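# Sorting and Folding Soft Sportswear in a Shared Lounge

Lauri Kuusisto, Household Studies project, spring term

## 1. Background

The lounge on the ground floor of Zadik House is where most of us end up with our clean clothes. The laundry room next to it has two dryers and no table, so people carry their things out and drop them on the sofa. Shirts and towels get folded fairly quickly. Sportswear tends to stay where it is.

My project looked at why that happens and whether a small change in method would help. I limited it to soft sportswear: shorts, track pants, tops and light jackets. I left out socks and anything with a lining. The work was done over one week in May, mostly after 7 p.m., when the lounge is quiet.

## 2. The clothes

I used 24 pieces, borrowed from people on my floor and returned on Wednesday of the following week. Each was weighed on a kitchen scale. The heaviest single piece was a hooded top at 304 grams. Six of the lightest pieces together came to 1,899 grams less than I had planned for, because I had guessed their weights from thicker winter clothing, so I dropped weight as a sorting rule early on.

The sorting rule I kept was the type of edge. Flat hems lie down when the fabric is smoothed. Gathered elastic edges pull the cloth back in, and the piece goes back to being a bundle. The red fabric with the white stripe belongs to the second group, with fine gathers at its openings. 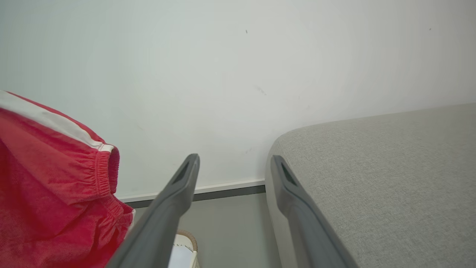 ## 3. Method

I compared two ways of folding.

1. **Lap method.** Sit on the sofa, lay the piece over the knees and fold it there.
2. **Hang method.** Stand up, lift the piece by two points, let it hang for a moment, then lower it onto the seat and fold it in thirds.

Each piece was folded once by each method. It started as a loose bundle every time. I stopped the timer when the piece could be picked up and moved to the basket without opening. If it opened on the way, I recorded a failure and did not try again.

The choice of the two lifting points turned out to matter more than I had expected. On a top, the shoulders are easy to find. When the fabric is bunched up, though, a stripe or a bit of sleeve may be the only thing that shows which way it goes. I started using the stripes as a guide on the second evening.
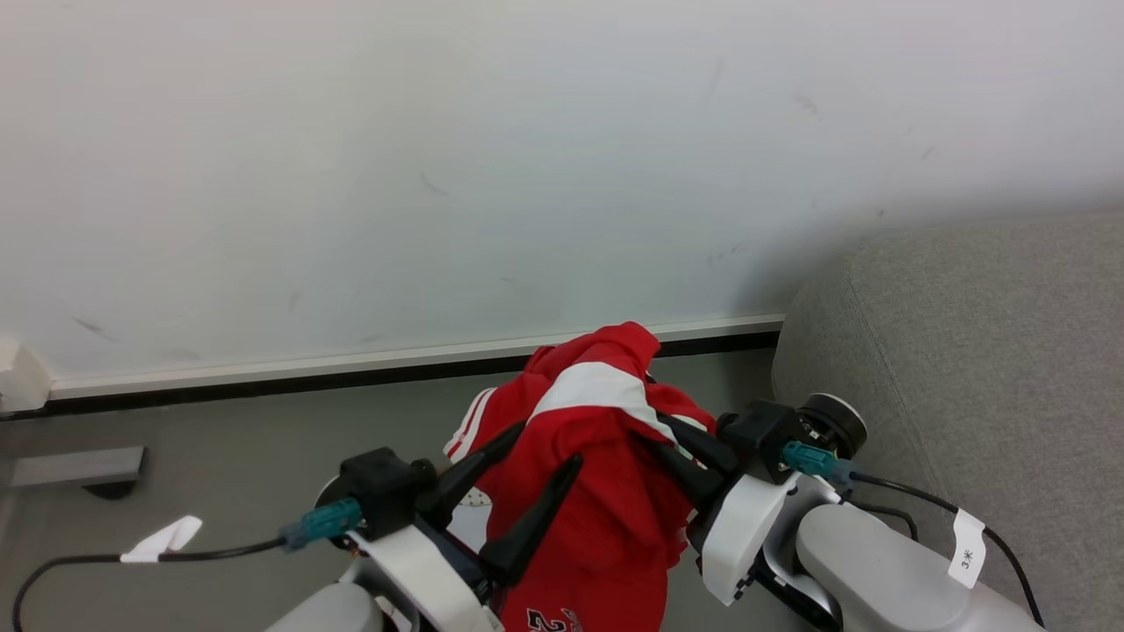

After that I spent less time turning pieces over to look for the neck or waist. Plain dark clothes gave me no such help, and I had to feel for the label instead.

## 4. Results

The hang method was faster for tops and jackets. For shorts there was little between the two. The lap method gave more failures with elastic edges, mostly because I could not keep both ends flat on my knees.

The total folding time for the hang method was 200 seconds shorter over the whole set. Some of this will be practice, as I always did the lap method first. I should have switched the order halfway through.

## 5. Problems and next steps

The sofa seat is soft and has a rounded front edge, so folded pieces slid forward when I put them too near it. A board across the cushions would fix that. I asked the house office about a folding table and was told to apply again in the fall.

I also want to repeat the test with a second person, with the pieces in mixed order, and to time the lifting and the folding separately. The timing sheets are in the appendix.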